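Gripper Comparison Operator (two posts, fixed term)

Posted 19/09/2019

Sternetti is looking for two people to spend the winter putting laundry into a washing machine and taking it out again, by means of a pair of robot arms, and then writing down which gripper made the least fuss about it. The posts are full time, run for six months from October and are based at our test hall on Keltero Road.

If that first sentence made you want to close the page, thank you for your time. If it made you wonder what the fingers are like, read on.

What we are doing

We build arms for household work. We do not build grippers, having tried it once and learned our lesson. Three suppliers have kindly sent us theirs, and each of them is certain that theirs is the best. The Drurnurier has long fingers and gets into narrow places. The Lodhi has short ones and a grip that has so far ended the careers of two shirts. The third supplier would prefer to stay out of adverts until its firmware is finished, and we respect that.

We want to know which of them copes with cloth, doors, latches and baskets, and we want to know it from a proper comparison. At present we know it from arguments in the kitchen. The plan is 4000 runs, split evenly between loading and unloading, with the grippers swapped according to a schedule drawn up by someone who has never had to swap one.

What you would do

Most of the day you will be driving the arms by hand from the operator's station, which means wearing the controller sleeves and moving as you would like the robot to move, only slower and with more patience than you would show your own washing. You will open the door, fetch out a garment, drop it in the basket and close the door. Then you will reset everything and do it again with a towel.

Between runs you will log what happened. We have a form for this. It has a box marked "Other", and we are told that the previous operators filled it in with some feeling. You will also change grippers, check the cables, recalibrate the wrist cameras on Monday mornings, and fold things. The robots do not yet fold. Sorry.

Once a fortnight you will sit down with the engineers and tell them what annoys you. This is the most useful part of the job and we are not being polite when we say so. Half the changes to the wrist came out of somebody complaining about a cable.

Who we are after

No degree needed. We have had good operators who came from dressmaking, crane driving and a dental practice, and one very poor one with a doctorate in control theory. You should have:

steady hands, and the ability to keep them steady after lunch

reasonable eyesight, with or without glasses

handwriting or typing that other people can read

the habit of writing "dropped it" when you dropped it

You will be standing for a good part of each shift, in ten-minute spells with breaks between. The sleeves fit most adults but are hard going if you have a bad shoulder, so please mention it early and we will see whether the seated station would suit you.

A word about the view. You work from the head camera, and it takes some getting used to.

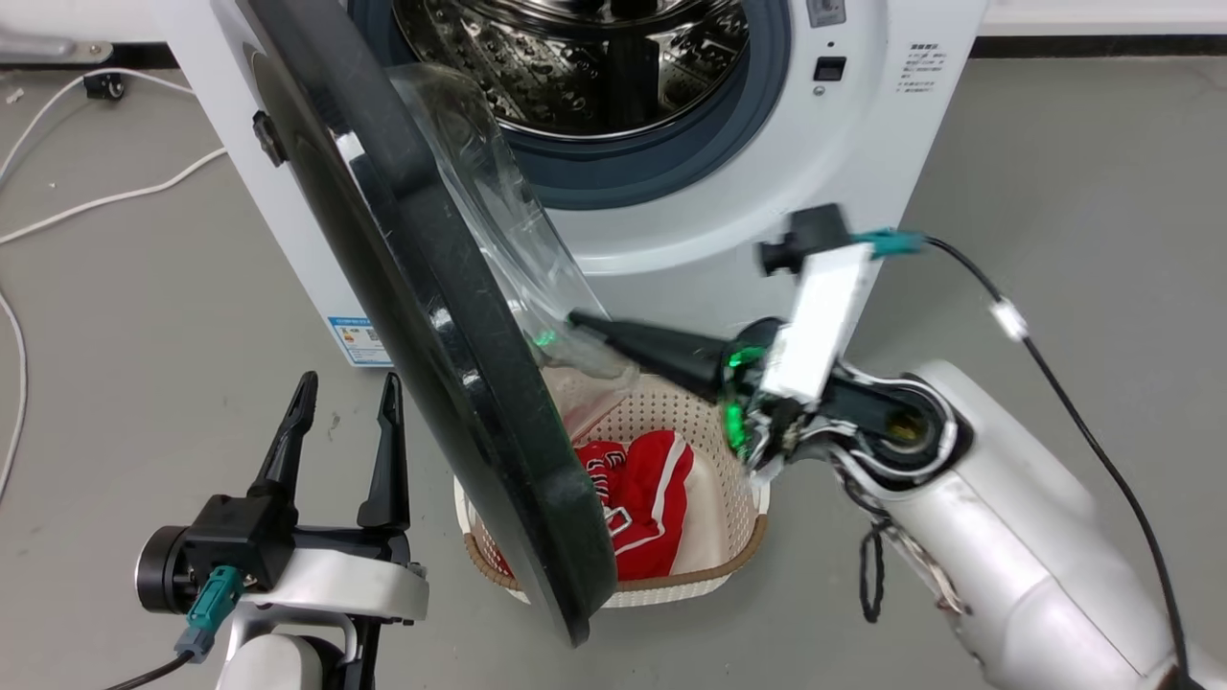

Most people need a week before they stop leaning sideways to look round their own wrist. Depth is the other thing. You will be sure that you are touching the cloth, and you will be wrong, and then you will be sure that you are nowhere near it and it will be on the floor. Everyone goes through this. We set aside the first 240 runs for each new operator as practice, and they do not count towards the results or towards our opinion of you.

Pay and hours

The pay is 2000 pounds a month, with a completion payment of 800 pounds if you see the six months out. Hours are nine to five, with an hour for lunch. There is free parking, a decent kettle and a bus stop that the bus sometimes uses. You may not bring in your own washing. It has been asked.

How to apply

Send us one page on why you would be good at this, plus a short description, in your own words, of how you get a wet duvet cover out of a washing machine. We read the second one first. A CV is welcome but will not be held against you if it is missing.

Shortlisted applicants will be invited to a paid half day in the hall, with an hour on the arms and a chance to talk to the current operators without any of us in the room. Please mark your application "Gripper posts" and send it to the Keltero Road office, by post or by hand. The letterbox is round the side.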